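Teaching a pick and place by hand: how slow is too slow?

Posted in Teaching and Demonstrations, March 24, 2018

Hello all, and thank you in advance for reading, because I know I go on a bit. I've been lurking here since December and have learned an awful lot from the older threads, but I can't find one that covers my problem.

I'm trying to teach a small arm to pick things up from a table and put them down again somewhere else. I'm not writing the moves out by hand. I do the job myself with a hand-held gripper (the kind with a camera on it and printed square markers by the fingers), record it, and then train from the recordings. I have 19 good recordings so far, plus a pile I threw out, all done on the same table in the same room with the same lights on.

Here's my trouble. When I move at the speed I'd normally use to tidy up a table, the arm learns something that looks right from across the room but closes its fingers too early, in the air, short of the thing it's meant to grab. When I slow way down, it gets to the object nicely and then just hovers there, as if it's waiting for somebody to tell it what comes next. I've tried in between and I get a bit of both, which is maddening! My wrist is also getting sore from creeping along like a snail.

So my main thing is, how fast should I be moving when I show it? And does it matter that the rest of the room is in the picture the whole time? I've kept everything where it is, the whiteboard, the bottles, the plant, and I'm wondering if I should be clearing the table or hanging up a sheet or something. I'd hate to redo all this and find out it was the plant.

Thanks again, and sorry for the length.
Panagiotis Karamanlidis

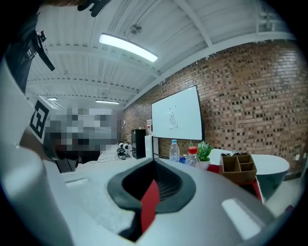

Cislow

Leave the plant alone, it's doing you no harm. Move at the speed you would want the arm to move, and don't stop at the object. Your hovering comes from the stopping. If you sit over the thing for two seconds in every recording, then most of what it has seen at that spot is you holding still, so it holds still.

Also clean your lens. People forget.

Kim

Hi Panagiotis, and welcome out of the shadows! Please don't apologize for the length, it's so much easier to help when somebody writes down what they did.

I agree with Cislow about the pausing, and I'd like to add a little about the other half, the fingers closing too soon. I had that very thing for weeks and blamed the training, the camera, the table height, you name it. When I finally sat down and watched my own recordings all the way through (with a pot of tea, it takes a while), I saw that I was starting to squeeze while my hand was still traveling. We all do it. When you reach for a cup your fingers are already coming in before you get there, and you never notice. At full speed that blurs together, and the arm copies the squeeze a touch earlier than you made it. From then on I made a small habit of keeping the fingers wide open until I was properly around the object, then closing in one smooth go and lifting right away. I didn't have to slow down the whole trip, only be tidy about that one moment. Count "one" in your head if it helps. Not "one, two, three," or you'll be back to hovering.

It's worth checking the markers too. You want to be able to see them through the whole opening and closing of the fingers, and if your sleeve or a cable swings across one, the finger width it works out for that stretch can be nonsense. I tape my cables up the back of my arm now and wear short sleeves even when it's chilly.
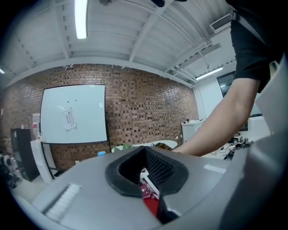
As for the room, my feeling is the opposite of clearing it. With a view that wide you'll never get rid of everything anyway, and if every recording has the same things in the same places, the arm may end up leaning on them without your knowing. Then one day somebody wheels the whiteboard off to a meeting and your arm goes to pieces. So I'd shuffle things. Slide the plant down a bit, turn the table if you can, stand on the other side of it, start your reach from high up one time and low down the next. Put the object somewhere awkward now and then. It feels messy, and your first results after doing it may even look worse, so don't lose heart.

I also would not throw all your old recordings out. Go through the ones in the reject pile, and if the only thing wrong is a long pause before the grab, trim the pause and keep the rest. I rescued 9 of mine that way and was very pleased with myself. The ones where you missed and then went back and got it are worth keeping too, I think, as long as the fix is a clean one. It needs to see how to get out of trouble.

And do rest your wrist! Two short sessions with a proper break between them gave me better recordings than one long one. By the end of a long one I was getting sloppy and cross and it showed in every reach.

Fandier

Same issue here, different arm. Check the timing between your camera and whatever logs the hand position before you change how you move. Mine was out by a small amount and it looked exactly like early closing. Open the fingers fast a few times on camera, then compare the picture with the log. If they don't line up, fix that first and try your old recordings again before making new ones.

I don't agree with Kim on keeping the misses, at least at the start. With so few recordings, a couple of messy ones can pull it off course. Get the plain version working, then add them back in.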